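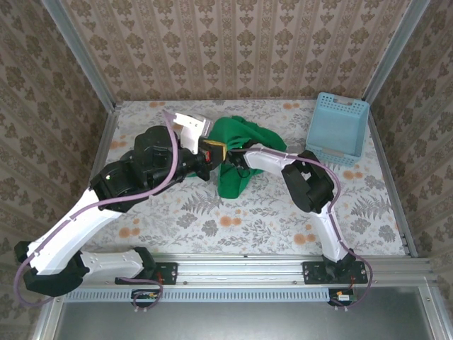

Product Review: Dradent Wallpaper Removal Kit

Home Maintenance Reviews | September 25, 2025
Print this article | E-mail this article
Shares: 74 | Comments: 2

The Dradent Wallpaper Removal Kit is sold for household use and consists of a scoring tool, a wide scraper with replaceable blades, a pump sprayer and a bottle of concentrated remover. The Lokarham Housing Office purchased the kit in August for use in older rental units, where several layers of paper are often found on the same wall. The kit was used in a hallway, two bedrooms and a dining room. Staff had previously used the Rirwood steamer for this work, and comparisons are made to it where they are useful.

Scoring tool. The tool fits the palm and rolls easily over flat paper. Light pressure is enough. In the first bedroom, where it was pressed too firmly, it left small marks in the wall surface that had to be filled before painting. The printed instructions mention this only on the last page, and the warning should be moved to the front. The tool does not reach into corners or behind radiator pipes, and a utility knife was needed in both places.

Sprayer. The sprayer holds enough mixed solution for one long wall. The nozzle can be set to a fine mist, although the setting drifted during use and had to be checked often. The pump handle is comfortable. The hose is short, and a person working from a ladder will need to carry the tank up or stop to refill more often than the tank size would suggest.

Remover. The concentrate has a mild smell and mixes readily with warm water. On ordinary paper, the instructions call for a wait of fifteen minutes, and this was sufficient in the bedrooms. The dining room had been papered over an older painted layer, and a second application was required. Vinyl-coated paper in the hallway did not respond at all until the top layer had been pulled off dry. Readers with coated paper should expect the same — the remover can only work on what it can soak into.

Scraper. This is the strongest part of the kit. The long handle allows steady work at shoulder height, and the blade can be changed without tools. The blades supplied were adequate for the rooms described, but replacements are sold only by the maker. The office ordered a further pack through Olatunji Supply, and it was delivered without difficulty.

Cleanup. Paste left on the wall must be washed off before any primer is applied. The kit includes no sponge, and the instructions give the subject a single line. In the dining room, a thin film was missed near the window, and the primer crackled there and had to be sanded back. A bucket, two large sponges and a good supply of clean water should be at hand before work begins.

Comparison with the steamer. The Rirwood steamer was faster on thick paper and needed no chemicals. It was also heavy and slow to heat, and it could not be left with a new staff member without some training. The Dradent kit can be used by most adults after reading the instructions once.

Safety. Power to outlets on the wall should be shut off before spraying. Homes of a certain age may have lead paint under the paper, and a test should be made before any scraping is done.

The kit is recommended for uncoated paper on sound plaster. It is not recommended for bare drywall, where the scoring tool and repeated soaking may damage the facing. The office will keep its kit in use for bedrooms and will continue to use the steamer in hallways.

Print this article | E-mail this article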